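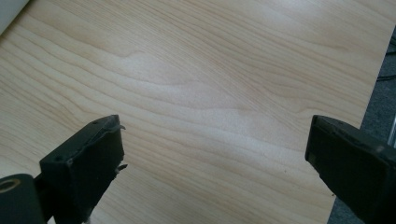
Bench 2, wood-grain top, before start.

28/10/2020

Stove and fuel tests for the Watham route, second session. Continues from the notes Capucine left in the shared folder.

Purpose: settle the fuel allowance per walker for the four-day crossing. Current allowance is one large canister per pair. Guides report canisters coming back part full from the lower camps and empty from Joly, so the split between camps is wrong even if the total is right.

Method. Same Flirari burner as last session, same pot, lid on, one liter of water per boil. Canister weighed before and after each boil. Start temperature of the water logged on the sheet. Windscreen on for all runs except run 4, where I left it off on purpose.

Runs 1 to 3 agree well. Run 4 used clearly more gas and took longer, as expected. Run 5 discarded – I zeroed the scale with the cap still on the canister. Run 6 repeats run 5 and falls in line with 1 to 3.

None of this says much about Joly. The camp is at 2,491 m and the water there comes straight off the stream, much colder than what we have in the building. Boiling point is lower at that height, which saves a little, but the cold start and the wind cost more. Benoît Chevalier has the guide sheets from February and will pull the canister weights for the high camp. Until then I am treating bench numbers as a lower limit only.

Pack weights. Went through the sheets for the last group while the canisters were coming back to room temperature. Of 69 walkers, 43 were over the limit on the porter bag at first weigh-in. Most of the excess is spare footwear and full-size toiletries. The booking email does give the limit, but in the fourth paragraph, after the passport section. Capucine Besnard wants it moved to the top and repeated in the reminder. Agreed.

Grinonano shelters: two of the sample poles have play at the second joint. Ferrules measured, both oversize against the drawing. Not usable on the pass. Poles tagged and put on the top shelf, do not pack these. Supplier to be told when the other set has been measured too.

Open points
– repeat runs 1 to 3 with water chilled overnight
– check whether the old regulator leaks when cold (slight smell at the valve last session, nothing with soap solution today)
– Benoît: Joly canister weights
– new scale battery, reading drifts by a gram or two after nearly an hour
– ask the guides if they use the windscreens at all. Two came back still in the wrapper.

Fuel allowance stays unchanged for now. Raw weights are on the clipboard sheet, not typed up yet.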